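Notes from the living room floor

A quick one from me this June. Sneha Bajpai wrote in asking what to do with a front room that has slowly been taken over by small furniture, and oh, do I sympathise! Ours has a tiled floor, a big green sofa that isn't going anywhere, and a child-sized chair that seems to turn up wherever I'm about to walk.

My rule now (pinched from Savita Nautiyal, who looks after her grandchildren in Heldale) is that little things live with little things. The light blue bits go together, the folding chair gets its own bit of wall, and the foam pad comes up last so there's something soft to kneel on. I used to start with the pad and my knees never forgave me. The whole job takes up to 20 minutes, or a good deal longer if I find a book down the back of the sofa.

Egg-crate foam is a devil for crumbs, by the way. I take mine outside, hold it bumpy side down and give it a proper thump, then go over it with the brush end of the hoover. Ritu Kanaujia swears by a damp cloth, but I can never get into the dips. If you've got a better way, do write in and I'll print it next time.

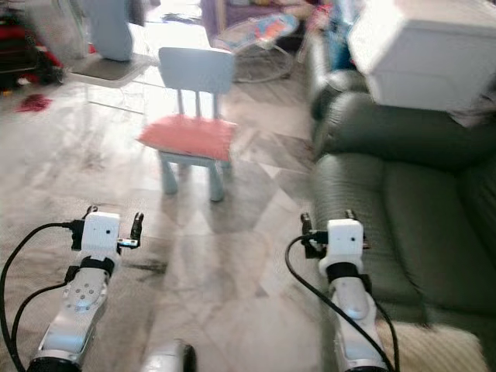
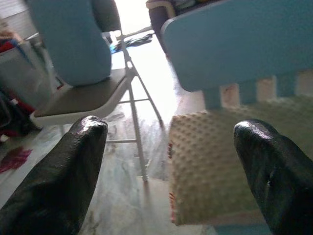
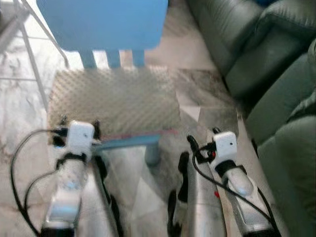 The front room floor, foam pad and all.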